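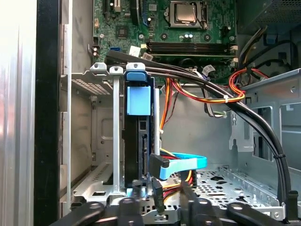 Re: [Irnness-fans] Coaching hire and the 900-seat question

On the list in May 2024, someone wrote:

> I think people are being way too hard on the new staff. Ellel ran
> the same offense at Nalley and they won 10 games with it. Give him
> the same kind of line and a quarterback who can read a safety and
> we're back in a bowl by New Year's. Also the new end zone section
> adds 900 seats, and you don't build that unless you know something.

I've read this three times and I still can't find the part where it applies to us.

Yes, Nalley won 10 games. They did it with a senior line, a schedule that had Ung at home and a kicker who didn't miss inside the 40 until the bowl. Take out the overtime games and the offense everybody is drooling over scored less than ours did. We fired a guy over ours.
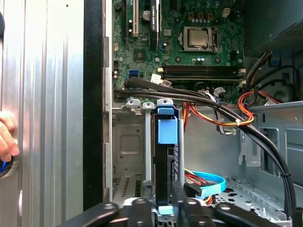
And "give him the same kind of line" is carrying a lot of weight there. Both our tackles are gone. The portal brought in 2 guards, one of whom was a backup at Ung, and I'm supposed to believe they turn into road graders by the end of summer camp. I heard the same speech before the last coach, and the one before him. Each time the spring game was "crisp" and each time we were running draws on third and long by the second quarter of the opener.

As for the seats, an athletic department building something tells me it found a donor. We couldn't fill the old end zone for the Ung game, and that was with the sun out and free parking in the gravel lot.

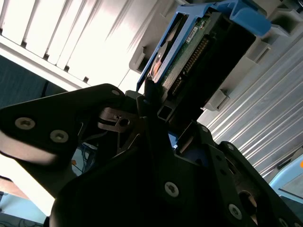
So what would it take for me to buy in? Hold Ung under 3 touchdowns on the road and win a game when we're trailing at the half. We haven't done the second one since the old scoreboard was up.

I'll renew, same as always, same row, and I'll be there when the July practices open up to the public. But I'm not putting Ellel's name on anything until he's beaten a team with a winning record. If you want to argue the Nalley numbers, post the drive charts and leave out the highlight reel. I've seen the highlight reel.

Sent from the cheap side, row 2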